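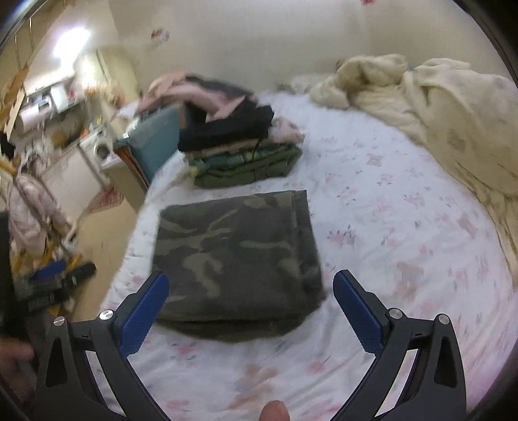

Hand gripper at a folded camo blanket, blue fingers open. Bedding and clothes, the usual.

Home About Grippers Service Bench Jobs Contact

About > Who We Are > The Bench

About Tuto

We look after hand grippers. The kind a person holds and works with the thumb, no robot attached, so a robot can learn the job later from the recording. We build a few, fix a lot. Small shop in Bomville, up the stairs over the tile store, door on the side street. Ring twice, the first one doesn't always go through.

Started when Saoirse Keane was fixing grippers on her kitchen table for a lab she'd worked at, and then other labs started mailing theirs. Deirdre Mac an tSaoi joined the next March with her own bench vise and took over pads and fingers. We're 16 people now. Most of us came from bike repair, sewing machines, printers. One baker.

What we work on

Mainly the Wesia, our two-finger hand unit. Black arms, soft blue pads, a wide round lens looking down over the fingers. Mostly it goes to people recording housework: folding, stacking, putting away, making beds. Soft stuff is hard on a gripper. You would think metal parts and dishes would be worse but no, lint gets in everywhere and a blanket pulls the fingers sideways all day long.

We also take in other makers' units if the parts can be had. Ask first please.

How we set one up

People ask, so this is the bench sheet more or less, the way Deirdre teaches it.

Arms first. Squeeze the thumb grip slow, all the way, let go slow. Both arms should start moving together. If one lags, stop there and find out why. Don't go on to the pads with a lagging arm, you will only do the pads again.

Then the screws up by the top joint, two silver ones on each arm. Snug, then a quarter turn less than you want to. Overtightened is the number one thing we see on returns. The arm gets stiff, the thumb gets tired, the person starts closing it in jerks and the whole recording looks jerky.

Pads. Dotted or ribbed, facing in. Dotted holds thin cloth better, ribbed is for thick folds and anything quilted. Some customers run one of each and we'll fit it that way, no extra charge. Press from the middle out. Leave overnight before using, not an hour, overnight.

Close the fingers on a strip of paper and pull. Should drag evenly top to bottom. If it swings to one side the finger is twisted in its seat — loosen, square it up, try again.

Lens last. Wipe with the gray cloth, not your shirt. Check both fingertips show in the picture when open and when closed. Dark round corners are normal with that lens, please don't send it back for that (we get a few every month).

Looking after it

Every 2 weeks with daily use:

Brush the lint out from behind the pads and around the joints. Old toothbrush is fine.
Wipe pads with a damp cloth. No alcohol, it makes the blue rubber go shiny and then nothing grips.
Check the four silver screws.
Paper test.

No oil. We mean it. Oil plus fleece makes a gray paste and it takes us most of a morning to get it out.

If a pad edge lifts, dont glue it yourself. Send it in or order a new set and swap the pair, never just one side, a new pad against a worn one closes crooked.

Repairs

Box it, put a note in with what it was doing when it went wrong. "Broken" doesn't help much. "Left finger slips on towels" is great, we can start right away. Units get opened in the order they come in. We test on real things before it ships, and there is a shelf by the window for that — old blankets, a bathrobe, jeans, a puffer vest, pillowcases. Each repair has to do 64 grabs off that shelf without a miss or it goes back to whoever fixed it. Saoirse has had hers go back too.

Loaners: we have 2. They are nearly always out. Email and we'll put you on the list.

Who we work with

Nic Aodha molds our pads, and has done since the second batch, same blue the whole time. We tried a gray one summer, didn't hold up, went back. The arms are printed and finished by us in the back room, which is loud before lunch, so if you call in the morning and can't hear us thats why.

Visiting

Drop-offs 9 to 4. Bring the gripper in person if you can, we like to see how you hold it. Half the faults are in the hold, thumb too far forward usually, and it takes five mintues to sort out at the counter. Parking behind the tile store, not in front.

Jobs: looking for one more bench person, pads and fingers, training given. Steady hands, own lunch.

Filed under: Our Company, Hand Grippers, Repair and Care
23 shares 4 comments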